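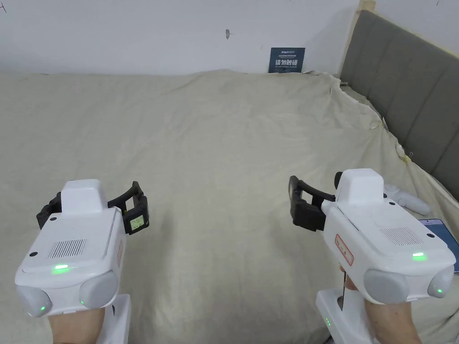
I had the two handheld grippers for most of March and logged 107 takes with them before they went back to Latuheru. The task was the same throughout: pick up the near corners of a sheet, carry them toward the far edge, set them down, release. The purpose was to decide whether to keep collecting with this pair or go back to the older Mener set, which I have used for a year and whose faults I know.

Mass first. The new pair is lighter in the hand, but the weight sits forward of the grip. After a long session I feel it in the wrist and not the shoulder. The Mener units are heavier and balanced over the handle. Over 24 takes in one sitting my path lengths stayed consistent with the Mener. With the new pair they crept up after the first dozen, mostly from small corrections on approach.

Jaw behavior on cloth is better than I expected. A flat sheet gives the fingers nothing to close on, so the usual method is to press down, drag slightly to raise a ridge, and close on that. Crumpled fabric is easier to grab and much harder to label, because the corner you want is often under a fold. The new fingers hold a single layer without slipping if the ridge is at least a finger width tall. With less than that they close on nothing, and the recorded opening value looks almost identical to a good grasp on thin cotton. I lost six takes to this before I started checking the width trace after every run.

The status lights are green when a unit is ready. They are easy to check in peripheral vision, which matters when both hands are occupied. The small screen is less useful. The characters are tiny and I stopped reading it after the first day.

Time sync between left and right is the part I would complain about. Yuzuki Hirano looked at my first batch and found the right unit trailing the left by 4 frames at the end of long takes, with no offset at the start. That is drift, so a fixed correction does not remove it. She suggested a tap at both ends of each take, fingers against fingers, and a linear stretch between the two taps. It works. It also adds two motions to every recording that have to be trimmed later. The Mener pair shares one clock over a cable and has no such problem, though the cable ends up in the sheet sooner or later.

I replayed a subset on the Cinstead arms using the Wostlow controller. Trajectories from both sets tracked fine in the middle of the workspace. Near the head end of the bed the new pair produced wrist angles the arms could not reach, which I put down to my own posture: the lighter units make it easy to twist a hand into positions a six-axis arm will refuse. I now keep my elbows low and move my feet.

For cloth I will use the new pair, with taps. For anything where both hands hold one rigid object, I am staying with the Mener until the drift is fixed in firmware. The trimming script still mishandles takes where I tapped twice by accident, so those are in a separate folder for now.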